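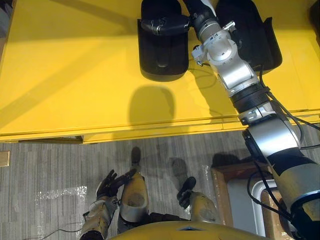
Damilola Okoro

The Kakard Yellow Bench

We sell one workbench. It comes in one color, and the color is yellow. People write in to ask about gray, and we write back, and the bench is still yellow.

The paint is there so you can find things. Most of what gets lost on a bench is black or dark gray: pouches, caps, cable ends, the small dark part you had in your hand a second ago. Put a black holder on a black mat and you'll own two of them by the end of the month. Put it on a Kakard top and it sits there looking guilty until someone puts it away.

The top

Flat, painted, and large enough that two people can work at it without becoming friends. The front edge is finished in a thick lip so that you can lean on it for an afternoon and still have forearms. Sections butt together at a seam. On benches ordered with a stepped right section, that side stands a little higher than the left, and you will catch your sleeve on the step for the first week. After that your sleeve learns.

The paint is not glossy enough to do your hair in, but it will show light and shade from a nearby window, and a few buyers find the stripes across the top distracting in the late afternoon. Blinds are available from people who sell blinds.

We rate the standard top at 500 pounds, spread out. Please note the words "spread out." A customer in Clenasstead stood an engine on one corner and sent us a very long letter.

Soft things on hard tops

The most common question we get is what to put on the bench first. Get a couple of padded holders. We don't make them and don't care whose you buy, but a soft black pouch with some shape to it will keep a tool from rolling, and it won't scratch the paint when you drop it from a height you'd rather not discuss. If it has a flap, fold the flap outward. You'll have a hand free more often.

Tall, narrow things should go toward the back. We say this in the manual, on the carton, and on a card taped to the underside, and we still get mail about coffee.

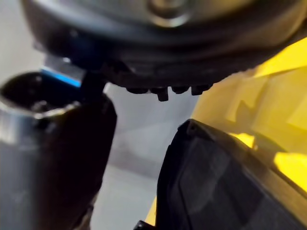
Cups, tumblers and anything else with an open mouth and a metal rim will leave a ring if dragged, so lift them. The ring isn't damage. It rubs out with a damp cloth and a little dish soap, and if it doesn't, use the same cloth again with more conviction. Please don't use the Brunet paste that came with the older benches. It was a fine paste for the older paint. On this one it takes the yellow down to something like old mustard, and there's no taking it back up.

Underneath

The standard frame is the Wonov, which arrives in one heavy carton and goes together with 11 bolts. There are 11 in the bag. If you finish with one left over, it belongs at the rear left, where it's hard to reach, and you already know that.

The leveling feet screw in and out by hand. Do this before you load the top. Doing it afterward is possible, and we've seen it done by a man lying on his back saying things.

Keep cables off the front edge where you can. They'll hang over the lip quite happily and the lip won't hurt them, but a knee will.

Ordering

Part number 2508 is the standard top with frame. Add the letter S for the stepped right section. The carton weighs about 83 pounds, so have a second person there when it comes, or a very patient delivery driver.

Touch-up paint is sold by the small can, in yellow. One can covers more chips than you should have. Stir it well, put on two thin coats, and leave the bench alone overnight between them.

Tops ordered before March had a slightly sharper corner at the front left. If yours is one of these and you've found the corner, write to us and we'll send a cap for it, free. It's yellow.

Page updated 18/09/2023. Shipping to Clenasstead is still by the slow truck.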